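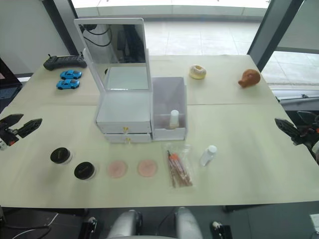
Séance 4 - Les machines savent-elles ranger ?

Notes de cours, module Robotique de service (B. Ogunleye). Version provisoire, à relire avant le partiel.

Question de départ : une coiffeuse à ranger, deux bras, deux pinces. Pour nous, tâche banale. Pour la machine, non.

Pourquoi c'est dur
- petits tiroirs, bouton doré au milieu : prise étroite, il faut tirer droit
- sachet plastique avec les pinceaux : transparent, froissé, contour mal segmenté
- miroir : reflète la pièce, donc fausse profondeur. Cf. exposé de Rieger
- éponges à plat sur la table, faible épaisseur, la pince doit descendre très près du plateau
- tri : les petites voitures et le donut ne vont pas avec le maquillage. Qui le dit au robot ?

Chiffres à retenir (essais Jirkine, en mai)
Environ 3000 démonstrations téléopérées. 16 objets par essai, 6 minutes maximum. Les pots passent bien, les sachets beaucoup moins. Tiroirs : ouverture correcte, fermeture souvent incomplete.

Et en atelier ?
Chez Hondier, mise en bac : pièces identiques, position connue, ça tourne. Dès qu'on mélange les références - mêmes ennuis qu'à la maison.

Réponse courte : pas encore, sauf tâche étroite et objets connus. Vogler plus optimiste, voir son artcile sur l'espace de cours.

Pour la prochaine fois
Lire Schwerdtfeger, chap. 6. Choisir une corvée, la découper en gestes, noter où une pince à deux doigts échoue. Une page, pas plus.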